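Feb 16, 2019 — bat bench, Sorham

Carried on with the knocking-in trial. Beltamow lot this time, same mallet, same oil as the Moditz ones. Two coats, left overnight on the rack, wiped down before starting. Edges first, then the toe, then the middle. Didn't touch the splice.

Rebound off the drop rig, ball from fixed height, middle of the blade:

- Beltamow A — 292 mm
- Beltamow B — 314 mm
- Moditz A — not done, clamp slipped twice, gave up

B is the lighter grained of the two. Could be that, could be the oil. Don't read much into one pair. Seam marks on A near the toe, shallow, no cracking that I can find with a fingernail. Need to redo A with the newer ball, the old one's gone out of shape and I only noticed halfway thru.

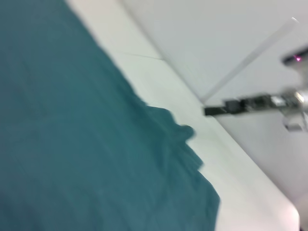
Oyewole reckons the drop rig flatters a soft blade and we should be reading the edges as well as the middle, because that's where club batters hit it half the time anyway. The same note asked for a wet ball run before April. Fair enough on the edges. Wet ball can wait, the rig floor swells.

Mallet count on B was 635 before the face stopped denting. A got to 683 and still a bit soft low down. Stopped there, wrist had had enough. Will finish it Monday if the bench is free.
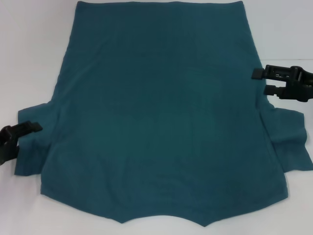
Grip wear is the other job. Want sweat and rubbing on the handle without waiting for someone to bat a whole innings, so cloth over the rubber, damp, twisted by hand for a set time. Towel sheds too much and clogs the chevrons. Thin jersey like that teal T-shirt is closer to what a batter wipes his hands on, and smoothed out nearly flat on white any black rubber coming off ought to show up. Cut from the body, leave the sleeves, the hem seam's too thick and it'll skew the result. Plain rubber grip first, then the half-octopus one.

To do — new clamp pads, edge marks on both Beltamows at toe and shoulder, weigh everthing again after the oil's had a week. Ask Moditz what they press at, their sheet doesn't say.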